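Trygve Torvik

Thread on what happens when you decide, as an adult with a job, to only buy things in one color. I picked blue. It has been a few years and I have notes.

The idea was that everything would match and mornings would get easier. I read it somewhere. The person who wrote it had very good cheekbones and I should have factored that in.

2 comments

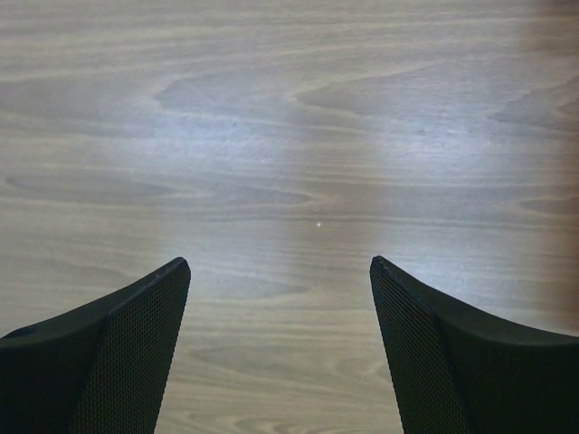
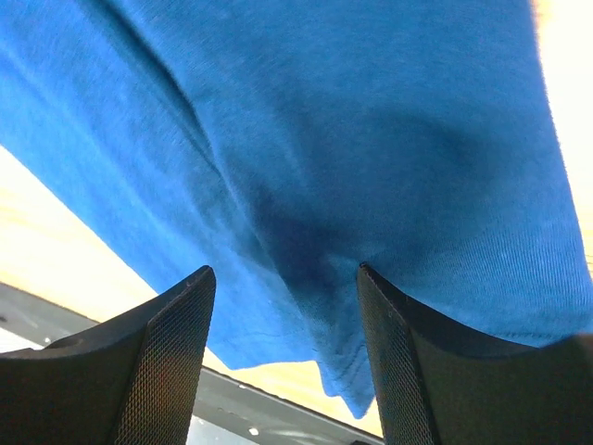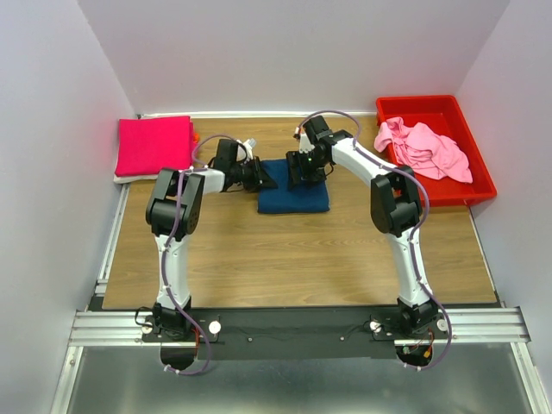
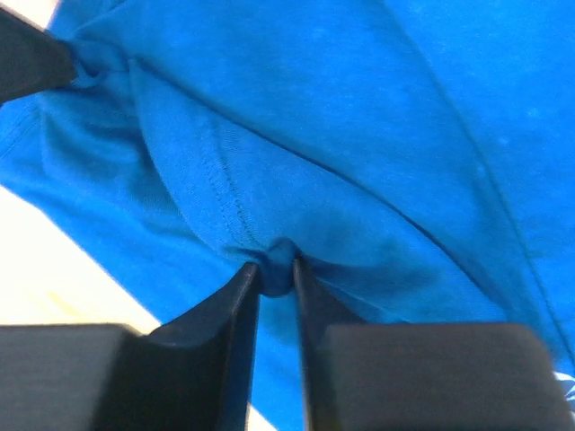 Wood grain first, then blue, navy, and blue again.

First problem: there is no such thing as blue. There's navy, and then there's everything else, and everything else hates navy. I own pants that look black until I stand next to somebody in black pants.

I bought a sweater at Løken under those yellow lights they have and it was navy. I carried it out onto Trarengate and it was purple. I went back in and it was navy. The guy at the register watched me do this and said they get that a lot with the purple one.

I kept it. I wear it after dark.

Second problem is the gifts. Once your family knows you have a color they stop thinking about you as a person. My aunt gave me a blue stapler. I don't staple. My sister got me a blue candle that smells like "ocean" if the ocean ran a hotel lobby.

100 shares

People keep asking if laundry got easier. Yes, a lot! One pile. No sorting, no thinking, cold water, go. If you only came for the advice you can leave now, that's all of it.

OK but the lint. Lint is white. Or it's pale anyway. I don't own a single pale garment and I would love for somebody to explain to me where it's coming from. I've checked every pocket in the house for tissues. I have started to suspect the dryer makes its own.

Also I had one white dress shirt left over from before, for weddings and so on, and I washed it with everything else in December because I'd forgotten it wasn't blue. So now it's blue. Sort of a skim milk blue. I look like I'm recovering from something.

I tried to fix it with Dinix, the stuff in the orange tub at the hardware store. The instructions say soak overnight and do not exceed. I exceeded. The shirt is now white in the sleeves. I had a wedding to go to, so I kept my jacket on and told people I run cold.

Somebody asked about the towels. Towels are where I'm strictest and I'll defend it. A dark towel hides everything. You can have houseguests. The trade is that a new one will leave fuzz on you for weeks, so for most of the spring I had a blue neck, and a dentist asked me about it in a very careful voice.

Wash them alone a couple times before you use them. My mother told me this and I assumed it was superstition.

Socks. All the same, bought in one go, so you never have to match them. Great theory. But they don't age at the same speed, so now I have a drawer with every stage of sock in it, and I match them by how tired they are. This takes longer than matching socks.

2 comments

The thing I didn't see coming is that I've gotten snobby about it. I was on the train out to Wimden and a man got on in head-to-toe blue and my first thought was "that jacket's teal." I was mad for three stops. He seemed happy. He had a sandwich.

Would I do it again? I'd pick gray. Gray people have it made. Any gray goes with any other gray and if you spill something on it that's just a different gray.

My wife would like it noted that she wears whatever she wants, gets dressed faster than me and has never been asked about her neck.

She also says I should mention the red hat. I own a red hat. It was free, it's warm, it's for shoveling. It doesn't count and I'm not taking questions on it.

Somebody wants to know what I do about shoes. Brown. Shoes are furniture.

And yes, jeans count. Jeans were already blue, I'm not made of stone. About half of this whole project was jeans and I let people think it was discipline.

Update, same evening: I went and held the purple sweater next to the candle. They match perfectly. So one of them is lying and the candle has "BLUE" printed on the bottom.

2 shares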